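The ferry at Lultdale was called the Prinura, and it had been out of the water since July. Caroline Kioko bought it for 500 pounds from a man who wanted his yard back. She had driven buses for most of her life and had never owned a boat.

Her first passenger was going to be Jairo Urrego, who lived on the far side of the lake and had to go round by the road to get his shopping. He came over to look at the hull. He pushed his thumb into the wood near the stern and it went in further than either of them liked.

"You'll want Orlando Flores for that," he said.

Orlando came the next morning with his tools in a pram. He worked until noon, cutting out the soft part, and wouldn't talk about money. Caroline asked him in to eat. There was soup, and bread from the day before, and a pear from the box Leidy Arboleda had sent down. 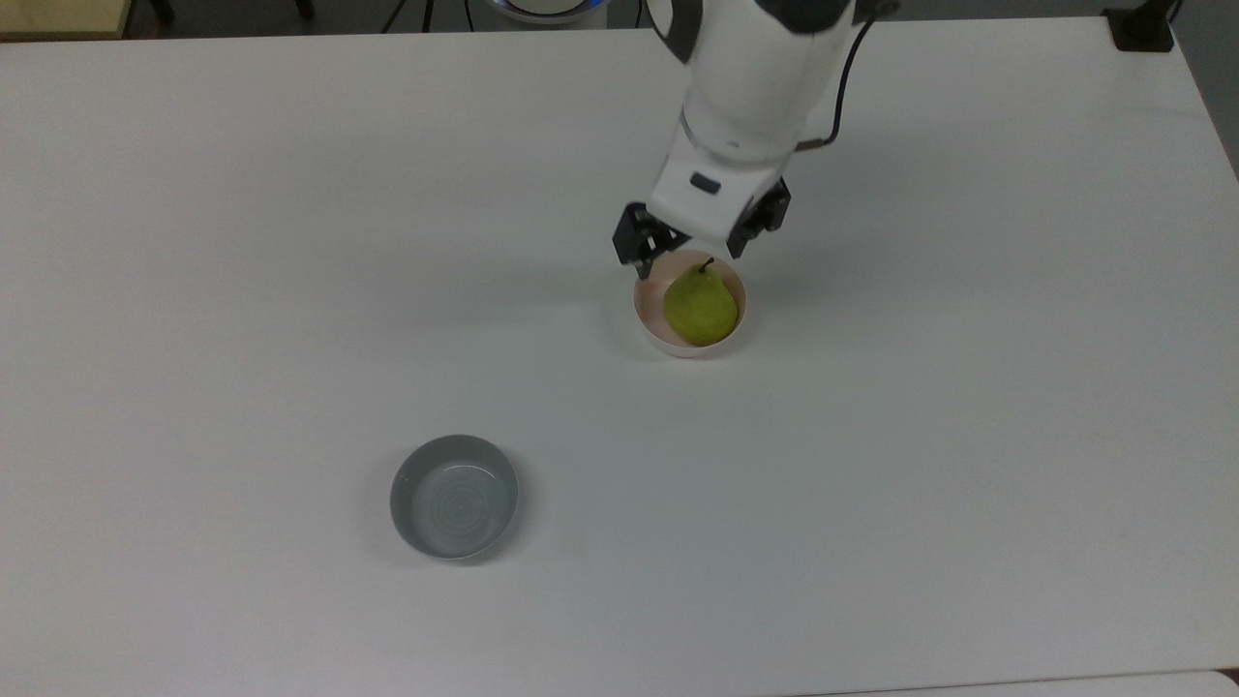

*Two bowls and a green pear.*

Orlando cut the pear in half with his pocket knife and gave her the bigger piece. It was still hard. He asked who had run the ferry before, and she said it was a man named Paucar, who stopped when the school closed.

"I went over on it every day," Orlando said. "He charged us two pence. If you hadn't got it, he wrote it down."

"Did people pay him back?"

"My mother did. I don't know about the others."

He finished the repair that week. When Caroline asked for the bill again he wrote 185 on the back of an envelope and left it under the kettle. She thought it was too little and paid it before he could change his mind.

After that there was the painting to do. 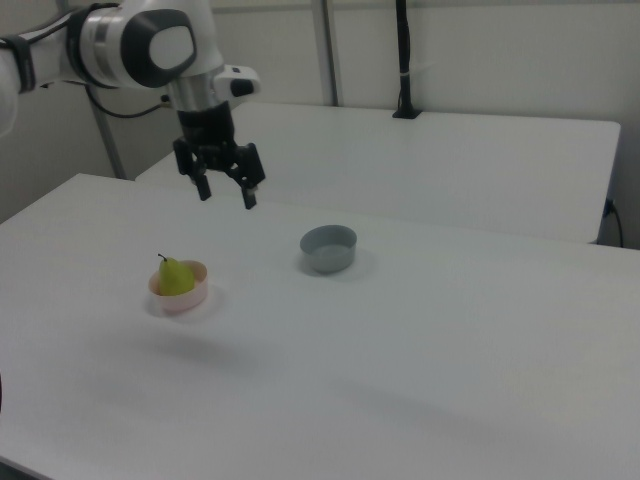 Caroline had never liked the old green on the ferry. It had gone chalky along the rails, and underneath was a brown that must have been older still. Duván Ayala at the chandler's had tins left over from another job and let her have them cheaply. She did the cabin first and then the funnel, which was white with a black band round it, like the arm in the picture, and the band took her two tries because the tape lifted. Jairo said it looked like a proper company's boat. She left the name as it was, only going over the letters where they had worn.

They put it in on 17th January, with ice along the reeds. Duván held one rope and Orlando held the other. The boat sat a little low on the left, so they moved the battery and it came level.

Caroline started the engine and let it run. Jairo was already aboard with two empty shopping bags folded under his arm. He held out a coin to her.

"Pay on the way back," she said.

"Write it down, then."

She found a pencil in the cabin and wrote his name on the wall beside the wheel. Then she asked Orlando to let go of the rope.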